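Groluteo Returns Two-Handed Robot to Service After Hand Overhaul

24/11/2024 - Groluteo has completed scheduled maintenance on the two-handed robot at its Zurton test cell. Both hands were removed, and the tendons in the fingers were replaced after 824 hours of operation.

Technicians from Breluvska needed seven days for the work, including recalibration of the thumbs. The cell now runs a check each morning with everyday items on a cloth-covered table, among them bottles, a cap and a coiled rope. Grip force is logged for 14 items, and any finger outside its limits is taken out of use.

The next inspection is planned for January - 12 spare tendons have been ordered.
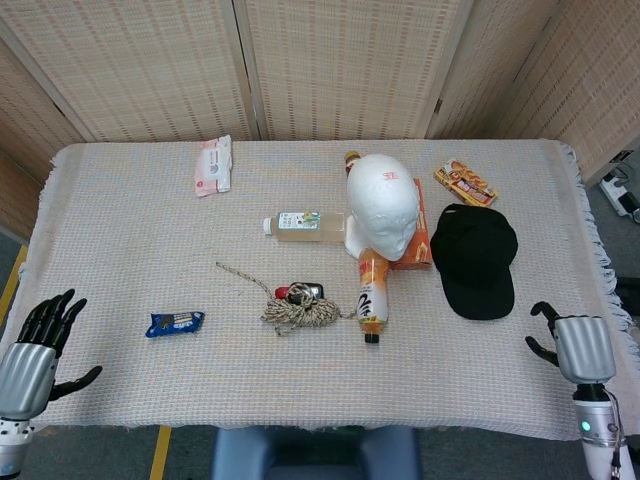
Cuypers, in a comment on this item, asked whether the thumbs will be recalibrated again in January or only if the morning log shows drift.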